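Washing Printed Cotton Pajamas So the Pictures Stay Bright
By Thảo Nông
Last updated: January
Print this page | E-mail this page

My mother washed everything we owned in one big hot load, and I did the same for years, until my youngest's favorite pajamas came out looking as if they had spent a summer on the roof. Printed cotton needs a little more care than that, though not so much that you'll dread laundry day (I promise!).

Start by bringing the basket right up to the washer and going through the clothes one at a time. Feel in the pockets, do up any snaps, and turn each printed piece inside out so the design isn't rubbing against everything else.
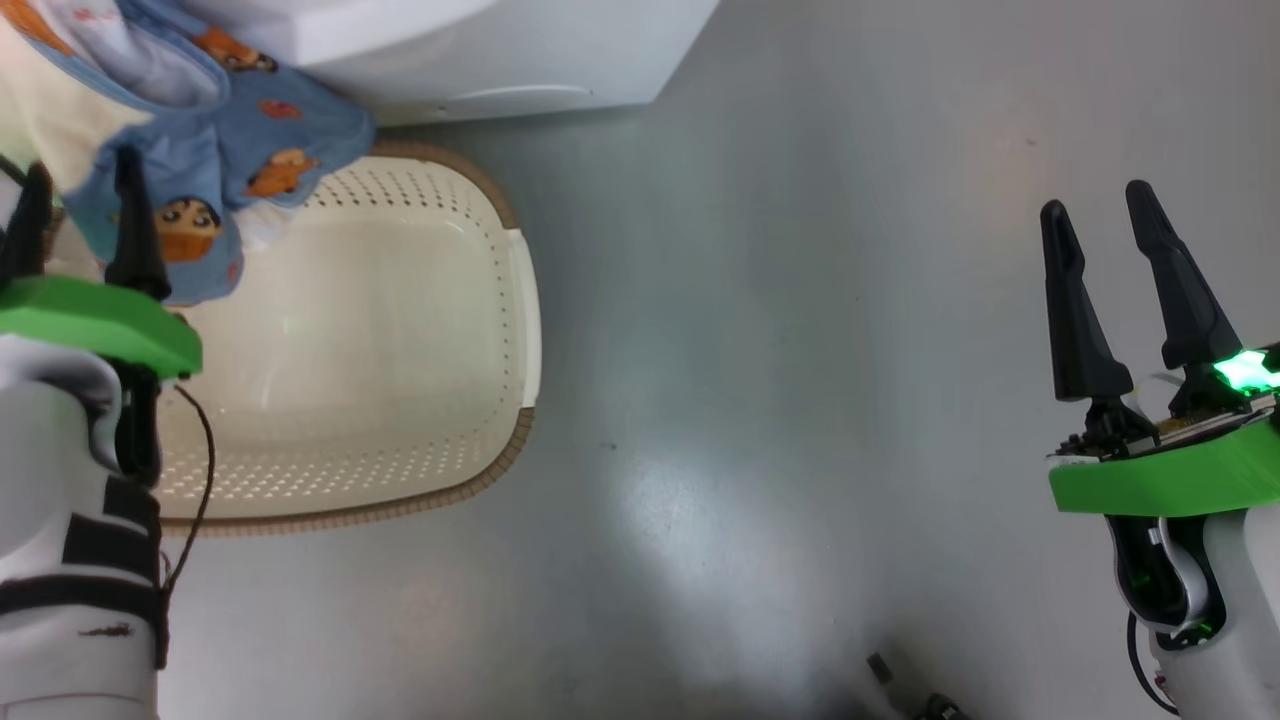 Keep the blues and other strong colors together, and leave towels and jeans for another load, as they're rough on a soft print. I like a plastic basket with holes in the sides for this, because a slightly damp pajama top can get some air while it waits its turn.

Now load the drum loosely. Small clothes want room to tumble, and if you have to push them in with your knee, as I have done more than once, take a few out. Choose a cold, gentle cycle and go easy on the detergent. Run your finger around the door opening before you close it, too, in case a sleeve or a tiny sock is caught there.

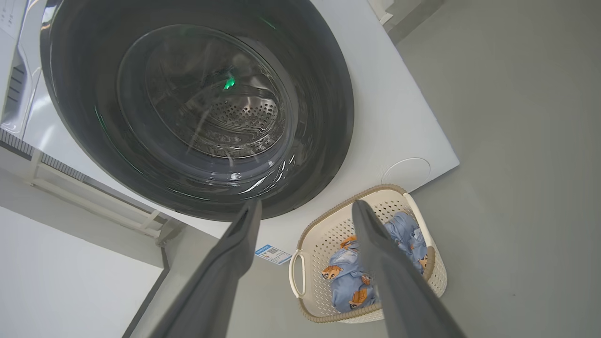
Can printed pajamas go in the dryer?

Low heat is usually fine if the care tag allows it, but I hang ours inside out on the rack by the back window and they're ready by bedtime. If you need to iron them, stay on the inside of the cloth and keep the iron off the print.

Print this page | E-mail this page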